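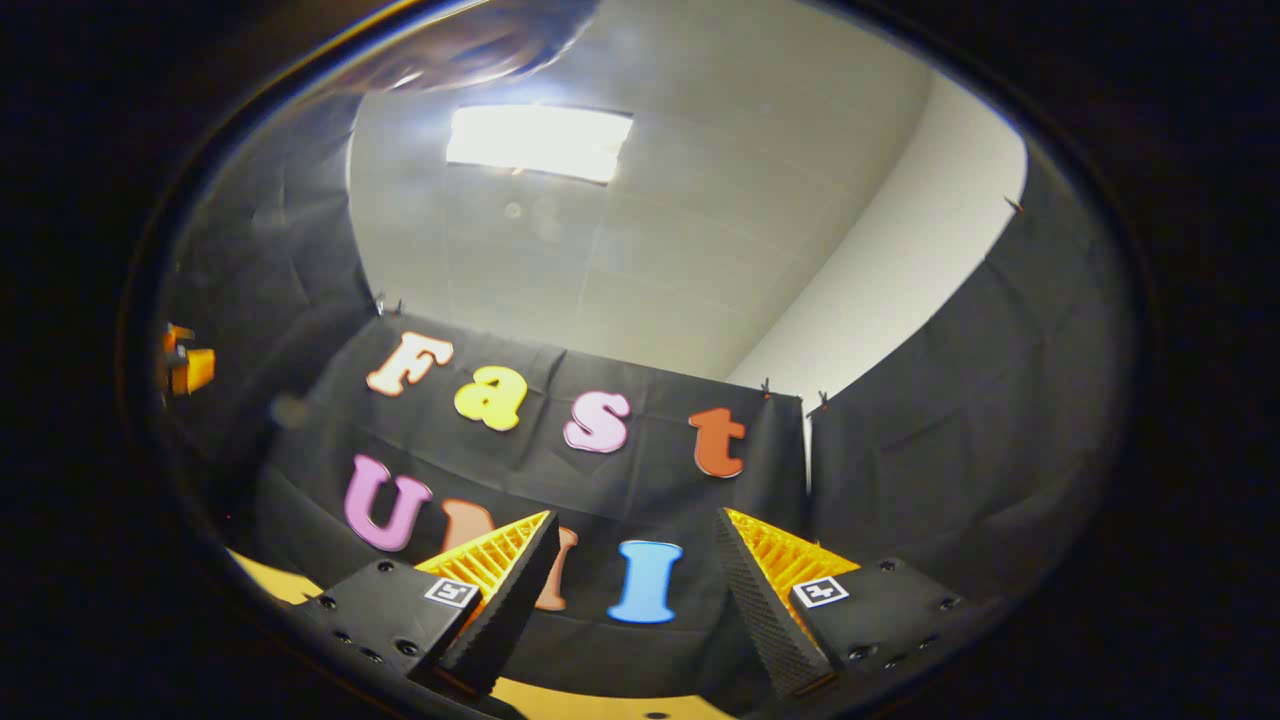

Can a machine do the chores around a house or a shop yet? A few of them, slowly, and mostly when a person has set the job up first.

We get this question more than any other from readers, so it seemed worth a longer item this month. Most of what follows comes from our own visits and from the log our members keep at the Prondthorpe workshop.

**What works now**

Picking up one kind of item and putting it in one kind of bin works well. The Zisisstead parts room has had an arm on this job since January. It sorts plastic caps into trays, and over its first stretch it handled 3,407 of them. People stepped in 151 times, usually when two caps were stuck together. The staff there are happy with it. They also say that a person with a free afternoon would be faster.

Floor cleaning is fine too, as it has been for years, provided the floor is clear. Clearing the floor is still your job.

**What half works**

Folding towels. Small ones go better than large ones, and a towel laid flat goes much better than one pulled out of a dryer in a knot. The Bhuiyan project has been training an arm on hand towels, and its log lists 591 tries with 439 good folds. A good fold by their rules means the corners meet within two fingers' width. My mother would have sent most of them back.

Loading a dishwasher is in the same group. Plates are all right. Mugs are all right if the handles point the same way. Bowls slide, and a whisk can stop everything. The same arm that loads a rack neatly in one kitchen may do badly in the next, where the counter is higher or the light comes from a window behind the sink.

**What doesn't work yet**

Anything with a bag in it. Bread bags, trash bags, a bag of screws with a fold-over top. Soft things change shape when you touch them, and a machine has to keep checking what it is holding. Tidying a child's room is also a long way off. A person knows without thinking that the sock goes in the hamper and the drawing stays on the desk.

On the shop side, wiring is still hand work in every place we visited. So is anything that needs a feel for how tight is tight enough.

**Where the training comes from**

Much of the progress in the past few years has come from people showing the job by hand. One way is to hold a gripper yourself, with a camera on it, and do the task over and over while it records. UMI and Fast UMI are names you will run into if you read up on this. The fingers on these tools are often a soft lattice with a grippy pad on the inside, so they give a little around whatever they close on.

The work is dull, and it takes practice. You have to move at a steady pace, and you have to stop helping with your other hand — harder than it sounds when a cup starts to tip.

**Should you wait to buy something?**

If you want a floor cleaned, buy now. If you want laundry folded, keep folding. For a small shop with one repeated job, it may be worth asking for a trial, and ask to see it run on your own parts. Ask who fixes it when it stops, and how long that takes. The Dranisbridge shop skipped that last question and had an arm sitting idle for most of a month.

We plan to go back to Zisisstead in the fall, when they hope to have the arm working on metal brackets as well as caps. Readers who have tried a machine on a chore of their own are welcome to write in — failures are as useful to us as the rest. Please say what the chore was, how long you kept at it, and whether you still use the machine.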